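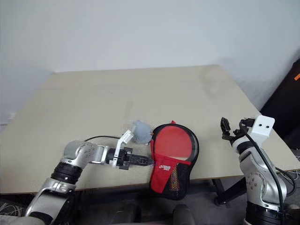 A table tennis paddle and its cover between the two arms at the demonstration table.

Genora Robotics Open Day: Frequently Asked Questions

The following information is provided for members of the public, school groups and industry guests attending the Genora Open Day in June. Visitors are asked to read it before arrival.

When and where is the open day held?
The open day is held at the Genora building on the Traselley campus. Doors open at 10 a.m. and the last demonstration begins at 3:30 p.m. Visitors should enter through the Kourkoulas Wing, where the registration desk is located.

Is there a charge for admission?
Admission is free. Registration is required for the demonstrations, as each session is limited to 26 places. Visitors without a booking may join the standby line at the registration desk.

What will be demonstrated?
The main program is the two-arm handling demonstration, presented under the Tikow project. It concerns everyday articles that combine rigid and soft parts, such as a table tennis paddle and its fabric cover. Tasks of this kind call for one arm to hold or steady an article while the other works on it, and the fabric seldom lies the same way twice. Sessions last 40 minutes, including time for questions.

Are the arms operated by a person during the demonstration?
Both modes are shown. In the first part of each session an operator guides the arms. In the second part the arms run under the control of the project's software. The presenter will announce each change of mode.

Will every attempt succeed?
No. The demonstrations present research in progress, and visitors should expect some attempts to be stopped or repeated. Presenters have been asked to leave unsuccessful attempts in the program and to discuss them with the audience.

Will visitors see what the grippers see?
Yes. A monitor beside the seating area displays the view from a camera at the gripper. Close objects can look blurred or unfamiliar at this range, and the fingers themselves take up a good part of the picture. Presenters will point out the fingertips and the tabletop before each attempt begins.
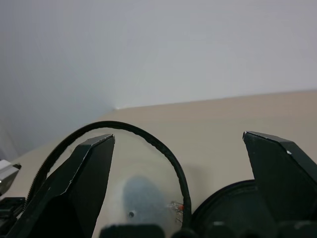
Traselley Parent: My daughter and I went last year and I wish we had watched the gripper monitor from the start. We spent the first ten minutes looking only at the arms, and it was much easier to follow the discussion once we were switching between the two. Could the monitor be placed where the back row can see it?

Reply from the Open Day Office: Thank you for this suggestion. Seating has been rearranged for the coming open day, and a second monitor will be installed at the rear of the room.

May visitors touch or operate the equipment?
Visitors must remain behind the marked line while the arms are powered. A separate hands-on station, suitable for ages eight and up, is available in the foyer.

Are school groups welcome?
Yes. Groups require one supervising adult for every ten students. Teachers should book through the Open Day Office and indicate the grade level so that the presentation can be adjusted accordingly.

Is photography permitted?
Photography for personal use is permitted without flash. Tripods may not be set up in the aisles. Media representatives should contact the Open Day Office in advance.

Is the venue accessible?
The Kourkoulas Wing has step-free access, and washrooms on the ground floor are accessible. An assistive listening system is available on request. The 2 p.m. session is offered with reduced sound and lighting.

What parking is available?
Parking is available in Lot 4, at the north end of the campus. Visitors travelling by bus should use the Traselley Centre stop.

How may a booking be changed or cancelled?
Bookings may be changed or cancelled through the link in the confirmation email until noon on the day before the visit. Released places are offered to the standby list in order of registration.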